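How Do You Teach a Robot to Fold? Come to Open Day and Find Out!
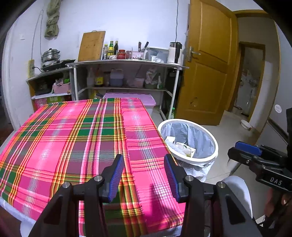 Robots don't know how to do chores until someone shows them, and at the Odero open day in Tullton you can see how the showing is done. A person holds a gripper in each hand and does the job with those instead of fingers. Each gripper has two "fingers" of its own. Look at the blue pads on the ends - they have ridges, a bit like the lines on your fingertips! Today's job is on the table: a pink plaid cloth, folded, on top of a tablecloth that is plaid too.

One try is never enough. The Odero team has saved 841 tries since February, and they want to reach 1,000. A computer studies them all and looks for what the good ones have in common.

Kids can have a turn as well - pick up a sock, drop it in the basket, and then try it with your eyes on the clock!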